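Progress report to the Dotau Fund
Samir Robotics Club, project "Tidy Hands"
Date of report: 18/01/2025

Since our last report in October we have had our busiest few months yet, and we're delighted to be able to tell you about them. The club now has 20 members on the books, up from 9 when your grant began, and most of them stay on well past the official finishing time. The project is on schedule apart from one item (the second arm, see below), and we are inside the budget.

What the grant has paid for

Of the 2000 pounds awarded we have spent 1385. Most of that went on the Rekar arm, its power supply and the spare motors we were advised to buy at the same time. We are very glad we took that advice, as the wrist motor gave out in its second week and we would have lost a whole month waiting for a new one. The rest went on cables, storage boxes and a set of replacement finger pads. Travel to the regional heat has not been claimed yet and will come out of what remains.

What the members have been doing

The beginners have finished the first block of the course, which covers safe working, basic wiring and writing a short program to make a gripper open and close. They were terribly keen to get to the last part! Each pair then had to plan a sorting job on paper and hand the plan to another pair to try out. A lot of plans came back covered in crossings-out, and the second versions were far better.

The older group is working towards the Estuvetti Challenge. The task for this year is household tidying: the entry must pick up small everyday things from a table and put each one in the right place, without knocking over its neighbours. Boxes and cartons went well from the start. Bottles took longer, mainly because our first program always approached from directly above and bumped the cap. The group rewrote the approach so that it comes in from the side, and the bottle part of the task now runs from beginning to end with no help.

Soft and tangly things are the hard part, and this is where the group has put most of its effort. Members practise with hand-held grippers before they write any code, so that they get a feel for where to take hold and how far to open the jaws. They keep a notebook of grips, with sketches, and it has become the most borrowed thing in the club.
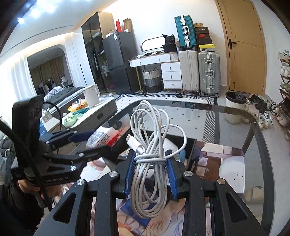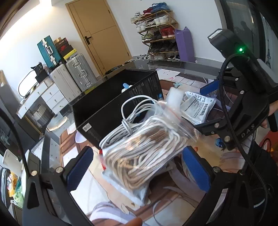
Cables are worth a special mention in this report as they carry the most points in the tidying task. The rules allow any household cable, coiled or in a packet, and the group has argued at length over which is worse. A bare white lead bundled in loops, like the one held between the blue pads in the first picture, has strands hanging down that can catch on whatever is next to it. Put the looped cable in a clear resealable bag, as in the second, and there is a shiny, slippery surface to deal with as well. The notebook now has separate pages for the two, and the current plan is to grip bare cables across the middle of the bundle and bags near the seal. We expect to change our minds again before the heat.

What has been difficult

The second arm is late. Our supplier has moved the delivery twice, so the older group has been sharing one arm with the beginners' demonstrations. We have drawn up a rota and it works, but it does slow down testing. If the arm has not come by the time entries close, we will enter the one-arm class, which the rules permit.

We also underestimated how much time new members need on the laptops. Two of the machines are very slow to start, and we now switch everything on before people arrive.

Next steps

The beginners move on to sensors, and will build a simple sorter that tells light objects from dark ones. The older group will join the bottle, box and cable programs into one run and time it. We are also planning an open evening for families, with a table where visitors can try the hand-held grippers for themselves, and we would love someone from the Fund to come along.

The remaining money is set aside for heat travel, entry fees and more finger pads. Receipts and the updated budget sheet are attached separately.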